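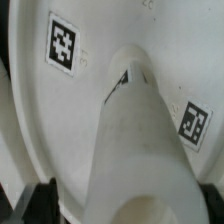 Photo: Divina Estrella, Nokport

Re-registering the tray cell after a tag change

Applies to: arm cell 2, round tray, cross-top part
Maintained by: Driss El-Sayed
Last revised: April

Run this procedure after any tag on the tray, the part or the reference sheet has been replaced, after the wrist camera has been removed or bumped, and after the gripper fingers have been changed. A tray that has only been moved on the table doesn't need it. Start the cell normally and let the tray pose update on its own.

What you need

- Tag sheets from the current print set, cut with the white border left on
- Lint-free cloth and isopropyl alcohol
- Steel rule and calipers
- Plastic scraper
- The tag map file for the cell (cell2_tags)
- The gauge block kept with the Van Loon fixtures

Before starting

Put the arm in manual mode at reduced speed. Open the gripper, remove the part by hand and set it on the cloth. Confirm that the status light on the base is steady. Clear loose cable from the area the wrist passes over.

Save a copy of the tag map under a new name. Don't edit the only copy. The Livden cell lost two days to an overwritten map last year.

Step 1. Check the tags

Look at each tag under the normal cell lighting. Replace a tag if a corner has lifted, if the white border is nicked or trimmed, or if the black area has gone shiny from handling. Tags on the tray floor collect grease first. Wipe them once with a damp cloth and let them dry before deciding.

Read the ID of every tag with the detector tool and write it down. Compare the list with the map. Duplicate IDs within one cell will cause pose jumps that look like a camera fault.

Step 2. Replace damaged tags

Peel the old tag with the plastic scraper. Clean the adhesive residue with alcohol and wait until the surface is dry. Apply the new tag from one edge to the other and press it flat with the cloth. Do not try to square it up with the tag next to it. Tray tags may sit at any angle, provided the angle is recorded in step 4.

If the tag goes across the bend between the tray floor and the rim, remove it and start over. A tag has to lie on one surface.

Write the tag ID on the plastic beside the tag, small, in pencil. Ink shows up in the detector's edge image.

Step 3. Check the wrist camera

Jog the wrist to the saved pose TRAY_LOOK. With the current fingers this puts the camera over the tray with the fingers at the sides of the view. Run the detector for 100 consecutive images. At least two tray tags must be found in every image. A third tag near the tray center is often blocked by whatever is between the fingers, and it is left out of the count.

If a tag is found in some images and missed in others, check these in order:

1. Focus ring on the wrist camera. It loosens with vibration.
2. Exposure. White plastic tends to push automatic exposure off, so use the fixed value in the cell settings.
3. Lens cover. Clean or replace.
4. Tag size in the map. A wrong size won't stop detection but it will shift the distance.

Step 4. Measure and record

Take the tray off the table. Measure from the tray center to the center of each tag with the steel rule, then take the tag's rotation with the printed protractor. Enter the values in the map in millimeters and degrees. The reference tag on tray A sits 61 mm from center. If your number for that tag is off by more than half a millimeter, you are probably measuring to the corner of the border.

For the part, measure from the underside of the cross to the center of the tag on the post. The nominal value is 31 mm. Use calipers for this one. Tags on the arms of the cross are entered relative to the post axis.

Leave the four tags on the flat reference sheet as they are unless the sheet itself was replaced. When it was, check the printed scale bar first. It must measure 100 mm. A sheet printed with "fit to page" turned on comes out short and has to be thrown away.

Step 5. Re-run registration

Put the tray back inside the rails, flat on the table. Close the gripper on the cross by hand-guiding the wrist down until the pads are level with the arms. Hold the part lightly from below while the fingers close, then let go and check that it doesn't swing.

Start the register routine from the cell menu. The arm moves through a short set of poses above the tray and stops at each one. Keep hands and sleeves off the table during this.

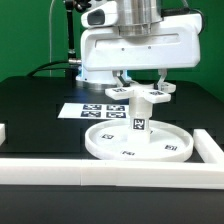
Do the tray and the reference sheet have to be in fixed positions for registration?

The sheet does, and it should be taped down. The tray can stand anywhere the arm reaches comfortably, as long as it lies flat and doesn't move while the routine is running.

When the routine finishes it prints a residual for each tag. Accept the run if all residuals are under one pixel. A single high residual means that tag was measured or entered wrong: go back to step 4 for that tag only. High residuals on every tray tag point to the tray center offset or to a tray that shifted during the run.

Step 6. Test insertion

Run three slow insertions with the force limit at its lowest setting. Stop at the first contact that raises a force warning. Check the gauge block between the part and the tray before changing any offset, and do not correct a registration error by editing the insertion target. Shahnaz Debnath has removed several of those edits from the Eltstead cell, and each one had to be found by hand.

Log the residuals and the map file name in the cell book. Old tags go in the bin, with the ID crossed out. Bart Mulder keeps the print set and needs to know which IDs were used.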